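Jostham Blog Archive – Holiday and Seasonal Entries

README, August 2019 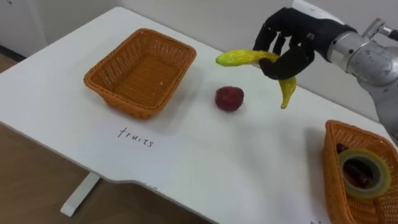
Two woven baskets, a red fruit and a toy banana on a white table.

What this is

A plain text archive of entries from Jostham, a personal blog about family life, decorating, small-town events and the weather. It covers the entries filed under at least one holiday or seasonal category. Entries on other subjects were left out, even where a holiday is mentioned in passing.

Contents

entries.csv – one row per entry, 2,096 rows
tags.csv – one row per tag as typed by the author, 2,535 rows
categories.txt – the 50 categories, in the order they appeared in the sidebar
notes.txt – corrections made by hand

Columns in entries.csv

id – a number given by us, not the blog's own
title – as published, including capitals and exclamation marks
month – month and year of posting
categories – separated by semicolons
body – text of the entry, line breaks kept
comments_open – yes or no

How it was made

The blog was hosted on Duvau until that service closed its free accounts. The owner exported everything to a single file and passed it on to us. We split the file into entries, took out the page code and changed curly quotes to straight ones. Spelling was left alone, so you will find both "colour" and "color", sometimes in the same paragraph.

Reader comments are not included. Email addresses and phone numbers in the body text were replaced with the word REMOVED.

Known problems

Categories and tags overlap. The author often used the same word as both, and "Decorations" and "Decorating" are separate categories with much the same entries in them. We did not merge them.

The November entries are the messiest part. Many were written as drafts in one year and posted the next, and the month column shows the posting date only. If you are counting Christmas entries by season, check the body text as well.

There are 30 entries with an empty body. These were picture posts with no writing. Their titles and categories are kept.

Links to Hollenstein, the author's earlier blog, no longer work. The addresses are still in the text.

Use

Free for study and teaching. Please credit the Jostham archive and don't repost whole entries. For anything commercial, write to the owner through the contact page at Cetosden, where the blog now lives.

Changes

1.1 – fixed accented letters in titles, added notes.txt
1.0 – first version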